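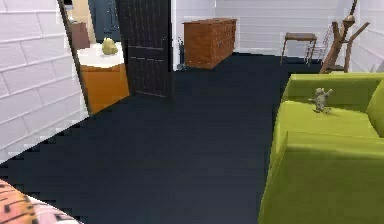
What is a carbon offset?

A carbon offset is a promise you can buy. A company pays someone else to keep carbon dioxide out of the air, or to take some back out, and then subtracts that amount from its own pollution score.

Sounds fair, doesn't it? Let's look harder.

Say there is a company called Dretov that makes garden hoses. Its factory burns gas, and over a year it puts 1000 tons of carbon dioxide into the air. Dretov would like to print "carbon neutral" on its hoses. It could buy new machines, but those cost a lot. So it pays a second company, Clerero, to plant trees on a hill near Triltport. Trees take in carbon dioxide as they grow. Clerero says its trees will soak up 1000 tons. Dretov takes 1000 away from 1000, gets zero, and orders new labels.

Did the factory chimney change? No. The same gas went up it.

Now for the trees. A seedling is about as tall as your ruler, and it can't soak up much yet. It needs many years to do the job it has already been paid for. It might get eaten by deer. It might burn. If it does, the carbon goes back into the air, and the labels are still on the hoses.

There is a sneakier problem too. Suppose the owner of a forest says, "Pay me and I won't cut it down." Was she ever going to cut it down? If she wasn't, the money changed nothing. It's a bit like your brother asking for two dollars not to eat a candle.

Ingvild Tveit checks tree projects for a living, and she walks the land herself. One September she visited a place where the paperwork said 2000 young trees had been planted. She counted 233 that were alive. "The report had a lovely cover," she said.

So are offsets always a trick? No, and it would be lazy to say so. Some projects catch the gas that leaks out of old garbage dumps, and that gas can be measured with a meter. Some tree projects are looked after well and checked often. A company that cuts its own pollution first, and then pays for a good project to deal with the last bit, is doing more than one that only pays.

The words on the package won't tell you which kind you've got. Try asking these:

Did the company burn less fuel than last year, or only buy offsets?
Who counted the trees, and who paid the person counting?
Has the good part happened yet, or is it supposed to happen later?
What happens if the trees die?

You can try it on anything in your kitchen cupboard that says "carbon neutral" or "climate friendly." Look for the small print – there may be a web address on the back. Ask a grown-up to help you read it, and write down anything that neither of you can understand.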